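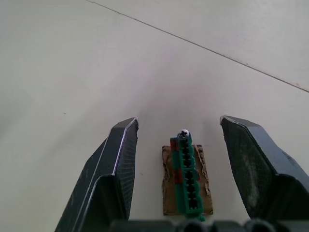 A smooth white surface with a thin dark line across it.

Why is white stuff white?

Quick one this time. Indrek Juška from Rekulside School wrote in to ask what color you have to mix to get white. Good question. He tried it with paints and got brown. Everybody gets brown.

First you need to know about light. Light from the sun looks like it has no color at all, but it's really lots of colors traveling together. Red, orange, yellow, green, blue, violet and all the in-between ones. Rain can spread them out, and then you get a rainbow.

When light lands on something, the thing keeps some of the colors and throws the rest back. The ones that get thrown back go into your eyes. A ripe tomato keeps most of the green and blue and throws back the red. So, red tomato. Leaves throw back more green than anything else.

A white thing is greedy about nothing. It throws back nearly all the colors, all mixed up again, and your eyes say "white". Fresh clean snow can throw back 90 percent of the sunlight that hits it. That's why it makes you squint!

Black things do the opposite. They keep nearly everything and hardly any light comes back. The light they keep turns into heat, wich is why a black car seat is so horrible on your legs in summer.

Cracks look dark too

Even in something white. Light goes into a narrow crack, bounces from side to side and loses a bit every time. Not much gets out again. So a thin gap can look like somebody drew it on with a pencil. Have a look at bathroom tiles, or the edge of a cupboard door.

But snow is made of ice, and ice is see-through

Yes! Sugar is the same. One grain of sugar is clear like glass, a spoonful is white. The trick is all the tiny edges. Every time light gets to an edge some of it bounces off, and in a heap of grains there are so many edges that it gets bounced all over the place and comes back out in every direction. All the colors bounce about the same way. White again. Clouds do it with water drops. The foam on your bath does it with bubbles.

Try it: shave an ice cube

You need a clear ice cube, a metal spoon, a strong plastic bag and a towel. Ask a grown-up to help.

Put the ice cube in the bag and close it. Wrap it in the towel. Bash it with the back of the spoon, 10 good bashes. Open up and look. Clear bits or white bits? Now let it melt and look agian.

So what about the paint?

Paint keeps colors. Each new paint you add keeps a few more, so less and less light comes back and it goes dark and muddy. Mixing colored light is different. Shine a red, a green and a blue light on the same bit of wall and, if they're matched nicely, you get white. Needs a dark room and three flashlights with colored plastic over the ends. Yours might come out a bit pink or a bit green. Try moving one flashlight farther back.

Next time: why is the sky blue and not violet. Send questions in before December please.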